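The head of equipment planning at Ostamgate has a spreadsheet with 273 lines, and she will tell you which ones she regrets. "Most of them," she says. "But the coffee machine has held up."

Ostamgate tests grippers on ordinary groceries for companies that would like a robot to unpack them. Her job is to say what it can afford. When we spoke on 17th January, she was deciding between a third arm from Werkosstead and a year of spare parts for the two she already has.

"Everybody wants to buy the arm," she says. "The arm comes in a big crate and people take pictures. Then in November you need a cable, and there's no line for the cable."

Her rule now is that for every 100 dollars of hardware, 17 go straight into a fund for fingers, screws and pads. Grillov, which sells her the fingers, has been very supportive of this policy.

She did look at cheaper ones. Ezeani quoted her some 400 dollars a pair, which she calls "a lovely number, until I read what wasn't in it." Mounts weren't in it. Neither was shipping.

I asked whether two grippers on one bottle wasn't a luxury. She sighed like someone who has answered this in meetings.

"Try opening a drink with one hand. You end up using your knees, and I'm not budgeting for knees."

Groceries get a line of their own, under consumables. Finance once asked her to define the word. "I said it's whatever the engineers eat after the test."

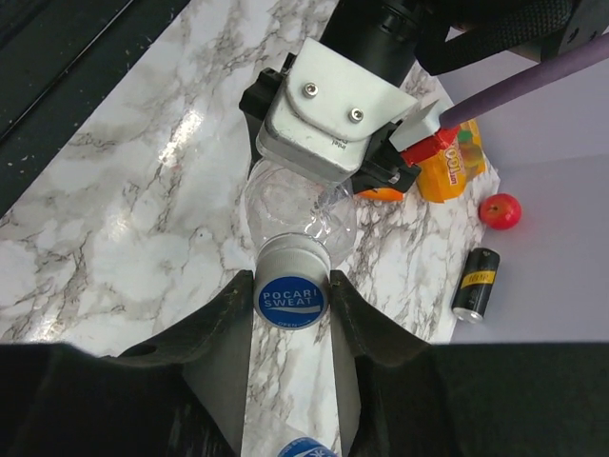

## What she would buy first

"A second set of fingers, before the first set is even out of the box. Then shelves. I have never met a lab that bought enough shelves."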